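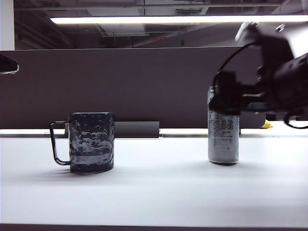
4 min read

Mugs and cans, two grippers, one very happy week

I have wanted to write this up since September, when the second gripper finally got here and I could stop guessing from spec sheets. So, the Rendar against the Flundis, same arm, same table, same objects. I had a great time.

The objects first. I keep a small set of kitchen things for this, and the two I keep going back to are an aluminum drink can and a tall black mug with a dimpled, hammered body and a thin squared-off handle. They look like an easy pair. Both are upright, both are more or less cylinders, and you'd think one grasp would do for the two of them. It doesn't! The can has that narrowed neck just under the rim, and if you come down from the top with the fingers a little too low you end up squeezing the shoulder, and the can squirts out sideways (or dents, and then it's a different can for the rest of the day). The mug has a lovely texture that gives the pads something to bite on, but the handle is in the way from about a third of all approach angles, and it's thin enough that my depth data mostly misses it.

The Rendar is the one I already had. Parallel jaws, stiff, quick, and it closes with real conviction. I ran 300 grasps with it, split evenly between mug and can, all started from the same home pose with the object shifted a bit each time. On the mug it was close to perfect. On the can it was fine as long as I kept the force down at 40 percent. Any higher and I started hearing that little tinny pop, and I'd know before I looked.

The Flundis has softer pads and a bit of give in the finger joints, and I'll admit I expected it to feel vague. Well, no. On the can it's wonderful. The fingers settle around the rim as they close, so you can be off by 2 mm and it sorts itself out. I got through the same 300 grasps and dented exactly one can, and that was my own fault for typing the height offset wrong. On the mug it's slower and a little less sure when I lift fast, and you can hear the joints take up the slack.

Then there's the controller, which ate more of my time than either gripper. I'd been running everything through the Hadgu box, and it's solid, but the gripper commands sit in the same queue as the arm motion, so the close always came a beat after the arm had stopped. With the Flundis that hardly matters. With the Rendar it bugged me a lot - I wanted to start closing during the last bit of the descent. Tiruwork Asfaw, who reads this blog and has been running the same arm much longer than I have, wrote to me and suggested splitting the gripper off onto its own line with a Zoton board. I spent a whole evening on the wiring and another one on a timeout that turned out to be a swapped pair. But now the fingers move when I ask them to, and the descent and the close overlap nicely. Thank you, Tiruwork!

One tip if you try this at home: check your cable slack before a long run, with the wrist turned both ways. I had mine loop up fine in one direction and go tight in the other, and the arm faulted out on grasp 629 of the combined log, well after I'd stopped watching closely. I've let out more cable since and it hasn't tripped.

So which one is on the arm now? The Flundis, for the moment, mostly for the cans. I'm going back to the Rendar when I start on the heavier stuff, jars and a full water bottle, and I want to try a set of softer pads on it too. If anybody has cut their own pads, please tell me what you used and how long they lasted. The logs need some cleaning up (I changed the column names halfway through, sorry), and I'll post them once that's done.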